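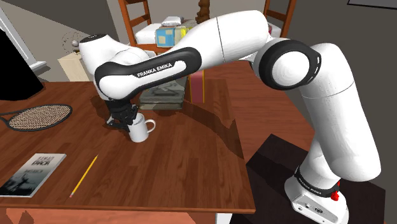 Mug grasp slips in sim, third-year manipulation project

wavier_58
Franka arm in sim, two-finger gripper, rim grasp on a mug with one finger inside. Grasp closes fine, then the mug rotates about the rim on lift. Timestep is 4 ms. Raised friction, no change. Report is due Wednesday.

rorkham
Point contacts. Two of them give you no torsional resistance about the line between the fingers. Turn on torsional friction or split each pad into a contact patch.

hnatiuk128
Disagree, timestep first. 4 ms is too coarse for a thin wall. Our club runs 500 Hz minimum for anything with a handle.

rorkham
Halving the step won't stop a pivot if the contact model permits it. He'd see jitter, not a clean rotation.

wavier_58
It's clean. No jitter.

zenatmont
Check the collision mesh as well. If the mug is one convex hull the inside is solid and the finger gets pushed out. Decompose it.

wavier_58
Already decomposed. Went to four contacts per pad and it holds on 58 of 60 lifts. Colour-coded force plots to follow.

hnatiuk128
Still worth running at 2 ms - the two failures could be the step.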